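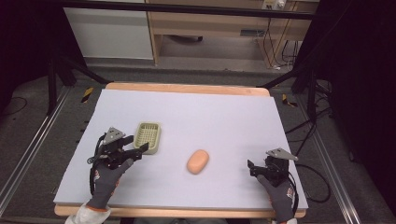 Fig. 1: Soap bar and basket on the board, grippers on either side.

My report is on practice quizzes in seventh grade math at Siltport Middle School, and whether kids do better when they get to retake them. Marcus Haddad let me sit in on his classes all through January, so a huge thank you to him!

The school uses a quiz site called Fosteo. A student does a short set, gets a score, and moves on (or, in the retake group, goes back in until they hit 80 percent). I ended up with 850 quiz scores, way more than I planned for – my spreadsheet got pretty slow.
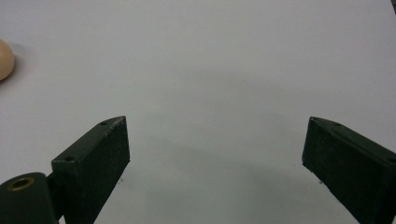
Fig. 2: Dark green gripper fingers, open over the tabletop.

Fractions were where retakes helped most. Kids who started out low came up by 7 points on the unit test, and a few told me they'd started reading the hints for once. Geometry barely moved at all. I think the retake questions there were too close to the first ones, so people just remembered the answers.

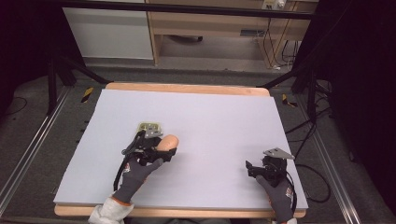
Fig. 3: Both grippers held over the board.

I also asked students how they felt about it. Most liked having a second chance, but the ones who already scored high got bored and wanted something harder. My advisor, Thaddeus Strickland, thinks I should split those two groups up next time, and I agree.

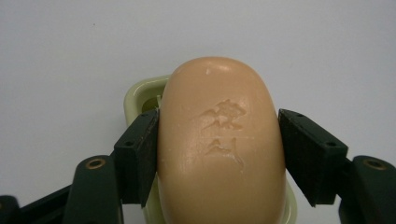
What I'd change

I'd start earlier in the year and write my own geometry retakes.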